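Handling soft mailers at the measuring bench
Ó Briain, for the Flokular packaging study | 1/14/21
Print this page | E-mail this page

3.2 The bench and the bags

Claims for the soft plastic mailer are usually made in terms of weight and cost, and we have no quarrel with the weight. What we doubt is the second claim, repeated in most trade leaflets, that a soft bag is as easy to measure as a box. A box has edges. A bag has whatever shape the last pair of hands left it in, and the rule at the front of a bench can only be read against something that lies still and flat (Figure 3).

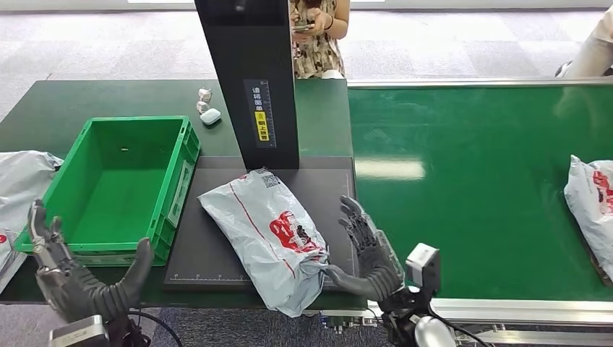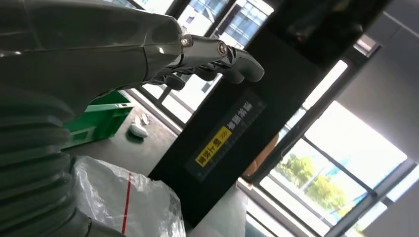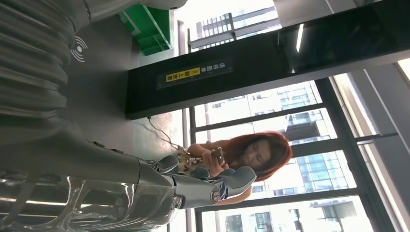

Figure 3. Mailer bags and the bench area. First: a wrinkled grey mailer lying diagonally on the black platform, with ruler markings along the platform's front edge. Second: a bulky translucent bag, with a green crate nearby. Third: the sign asking for the shipping label to be placed face up.

The mailer in the first view of Figure 3 shows the difficulty well enough. It lies at a slant to the rule, and its lower end is crumpled and folded. Which length should be written down? Pulled straight, the bag gives one figure; left as it lies, it gives another, and both can be defended. The Grokeo guidance used at Brollarcombe asks for 'the length of the item', which settles nothing. We took the pulled length throughout, knowing that it flatters no one.

Thickness is worse. A bag with air in it stands higher than its contents, and pressing it down brings in the strength of the presser – a thing no form has a box for. In our Brollarcombe trial, 80 bags were measured on arrival and again after being smoothed by hand. Of these, 55 changed in height by enough to matter under the size bands then in force. We would not lean hard on that result. The smoothing was not the same from one bag to the next, and the trial ran for only four days in February of the year before.

The sign in the third view deals with one matter only, the side on which the label should lie. That is a sensible rule for reading labels. It says nothing of how the bag should be turned or whether its ends should be opened out, and we are not convinced that a longer sign would be read. A rule that is short and followed may be worth more than a full one, but we have seen this asserted far more often than tested.

It has been put to us that these errors cancel out over a long run. They might, if bags were as likely to measure small as large. Ours were not – creases shorten and air thickens, and the two do not meet in the middle. Section 4 returns to this with the boxed items.

Contact the Flokular study | Copyright Flokular | Back to top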